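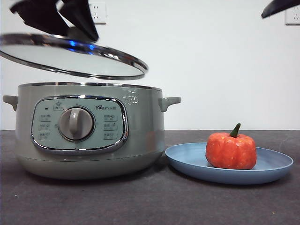 Session 11: How a Tour Gets Announced

Home Syllabus Readings Contact
3 min read

Last time we did album cycles, so now I want to get into touring – my favorite bit! Take Rondine, a folk trio I used to book. Their first run was five club dates, opening in Girkcombe, and we announced all five at once.

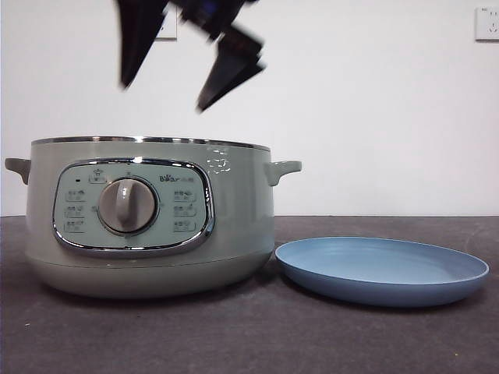 Big mistake, and I'd hold one date back now. Ludger Lammers, who promoted the Girkcombe show, wanted a second night and we had nowhere to put it (the room holds 1199, so he wasn't dreaming).

For next session, read chapter 10 and draft a short tour announcement for an act you like. Bring it on paper, please.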